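**Call for participants: teleoperated laundry handling study, second round**

Posted 31/08/2026

The Bakcombe site of the Hotine laboratory is looking for adults to operate a two-finger gripper in a study of cloth handling. The first round ran in February and produced 349 usable recordings. It compared two ways of choosing a grasp point on a garment: at the nearest free edge, or at the thickest fold in reach.
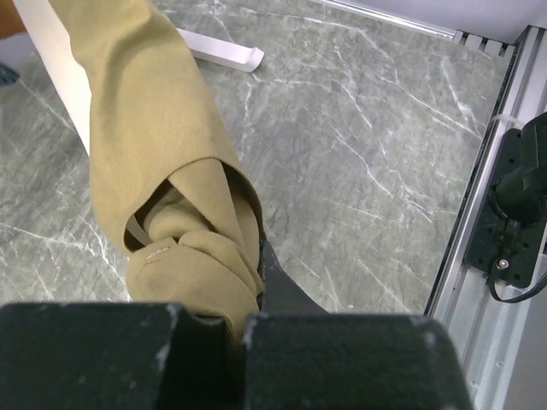 Fold grasps held more often, but left the garment bunched and made the next step slower. Edge grasps gave a flatter result and failed more often on soft cloth. The first round had too few operators to separate the effect of the method from the habits of the person at the controls. The second round is meant to settle this.

Each participant attends one session at Bakcombe and works through both methods in an order set by the schedule. The garments differ in weight, colour and trim. You operate from the wrist camera view alone – there is no overhead view in this round.

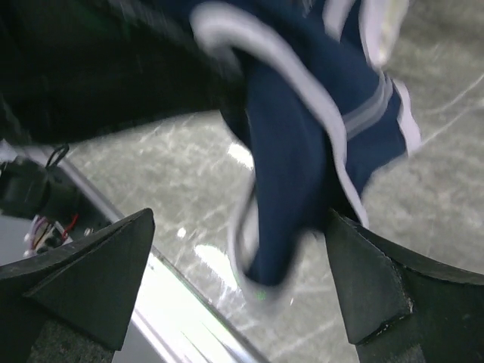

Quick pulls are the main source of unusable recordings. In February we discarded 67 for blur or loss of contact, and the new training block covers speed control before any recording begins. It lasts longer than the old one and can be repeated once on request.

The last part of the session deals with clips and a drying rack. It uses the same controls and is scored separately.
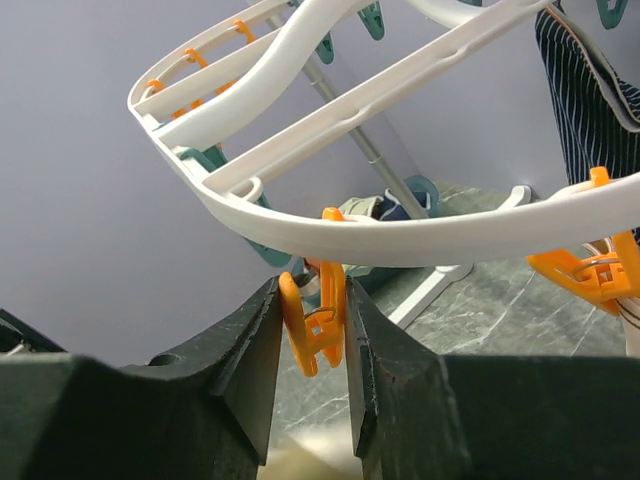

**Do I need experience with robots?**

Experience is not required, and we would like at least half of the group to have none.

**Requirements**

- Aged 18 or over, with normal or corrected vision
- Able to use both hands for sustained periods
- Did not take part in the February round

Sessions are held in the Inthanon room, with a break after each block. Travel from Bellport is refunded against receipts. Recordings are stored under a participant number, and you may withdraw your data up to 7 days after the session.

To apply, write to the study office at Bakcombe, quoting reference 384, and state which mornings or afternoons you could attend.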